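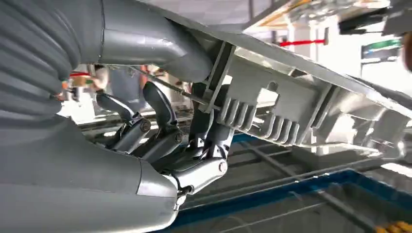
So what does a high school robotics club do all spring once the competition season is over?

At Dirnley, they teach a hand to hold on to things, and they argue about it until somebody's ride shows up.

I went in on a Tuesday, a little after four, expecting the kind of robots I remember from school (shoebox on wheels, drives into wall, everybody claps). I'd been told there would be snacks. There were snacks! There was also a long discussion of fingertip pressure going on by the door, between two sophomores who didn't look up when I said hello, and I stood there holding my coffee and understood maybe half of it.

The club has 17 members this year and they call their project Cusura. I asked four different kids where the name came from and got four different answers, one of them involving a cat. The goal is easier to explain. In May they go to the Flundarthorpe Student Handling Challenge, where each team's robot has to pick up a set of awkward parts, carry them across to a fixture and set them down the right way around. Eleven parts, 30 minutes, and you only get to see the full set on the morning. Teams lose points for drops, for scratches, and for anything placed backward, and backward is what gets Dirnley every time.

"We never drop," Janaka Jayawardena told me, very proud, and then Valquíria Toledo said "we drop constantly" without turning around from her laptop.

Janaka is a senior and does most of the grip work. He's the one who got me thinking about how strange it is to pick something up. You and I grab a mug and our fingers sort it all out while we're talking. With three fingers and a part full of cutouts and fins, you have to decide where each finger goes, and in what order, and how hard, and what happens if the part is a hair to the left of where you thought. Flat faces are friendly. Fins are horrible. A fingertip can sit nicely across a couple of them, or it can slide into the gap between and the whole part tips over on you halfway across. He drew this for me on the back of a permission slip, with arrows, and then drew it again bigger when he could tell I was only nodding.

Valquíria, a junior, writes the code that decides which grasp to try. She keeps a notebook of every bad attempt, and I loved that notebook. The entries are short. "Too low." "Too low again." "Twisted at lift." "Why." She let me read a few pages on the condition that I not quote the one about Janaka, so I won't, but it was good.

The adult in the room is Wálter Huanca, who teaches physics and has run the club for six years. He mostly leans on a cabinet and asks questions. I watched a freshman come over to ask how fast the arm should move with a long part in the hand, and what she got back was "how would you find out?" and a look. Off she went, rolling her eyes. She came back twenty minutes later with a table of speeds and a strong opinion, and he wrote her number on the whiteboard and put a box around it.

"I used to fix things for them," he said to me. "It's faster. We got to the competition very fast and then they couldn't repair anything without me."

I kept thinking about that on the drive home, mostly as a parent who still ties certain people's shoes.

The other thing I hadn't expected is how much of the job is just talking. They have a rule that before anyone starts a run, they say out loud what they think is going to happen. "It'll catch on the second fin." "It'll be fine if it's slow." Then they hit go, and whoever was wrong has to write it up. Most of the writing up that afternoon was done by Janaka, who took it pretty well, considering.

They placed ninth at Flundarthorpe last year. This year they'd like the top 3, and they're saying so to anyone who walks in, including a magazine writer with cracker crumbs on her sweater. Mendonça High won it last time and apparently has a team that rehearses with a stopwatch and matching jackets. There is some feeling about the jackets.

By six the parents were texting from the parking lot and Wálter was flicking the lights. Valquíria wanted one more run. "Slow," she said, "and it'll come down facing the right way." Janaka said it would come down backward. They were still negotiating when I went to look for my keys.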